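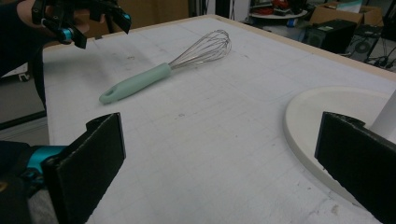
Comparing hand-held grippers with things from the kitchen drawer

You can learn most of what you need to know about a pair of gripper fingers from a drawer of kitchen tools. These tips are for people trying out hand-held grippers on a bench at home or in a small workshop, before spending money on an arm to put them on.

Start with a whisk
A balloon whisk has a smooth handle at one end and a cage of springy wire at the other, so it gives you two tests in one. Pick it up by the handle first, then by the wires. Flat pads usually manage the handle if you close on the middle of it. Close too near the end and the whisk swings head down as soon as it leaves the table.

On the wires, squeeze slowly. The loops bend before they hold. If the pads are hard, the wires slide along them and the whisk turns over. Softer pads let the wires sink in a little. Stop as soon as the whisk lifts, as a good pull on the trigger will bend a cheap one for good.

Then a plate
Plates are harder than they look. The rim sits close to the table and thick fingers can't get under it. Slide the plate until a bit of it hangs over the edge of the table, then take it with one finger above and one below. Use a plate you don't mind losing. If you have two grippers, hold the plate still with one and practise putting the whisk down on it with the other.

Mark the table
A pale, matt top with thin grid lines makes it easy to put things back in the same spot. Pencil lines and a long ruler will do on a painted board. Wipe it down with a damp cloth and a drop of washing-up liquid. Scuffs from the fingers mostly stay, and they do no harm unless they run across your lines.

Keep the test fair
Do 24 tries with each gripper, using the same objects in the same order. Write down a miss as a miss, even if you caught it on the second squeeze. Change one thing at a time. I once swapped the pads and the trigger spring together and had to do the whole lot again.

My last round was in March, with a Vosora and a Brosent. The Vosora closed more evenly and was better on thin handles. The Brosent opened wider, so it was the one I reached for with mugs and jars, but my wrist ached after 200 lifts. If you can, borrow before you buy.

Looking after the pads
Foam pads pick up flour, grease and dust, and then they slip. Dab them with the sticky side of parcel tape between rounds. Don't soak them. When the surface starts to crumble, peel the pad off, clean the finger with white spirit, leave it for 5 minutes and stick on a new one. Cut the replacement 3 mm short at the tip so it doesn't drag on the table.

Camera and cables
If your gripper carries a camera, check the picture before each round with the fingers fully open and then fully closed. You want to see both tips the whole time. Tape cables down where you walk and leave some slack at the wrist.

Gunnlaugur Briem wrote in to say that a wooden spoon is a better first object than a whisk for children. I agree, and a rolling pin makes a good second one.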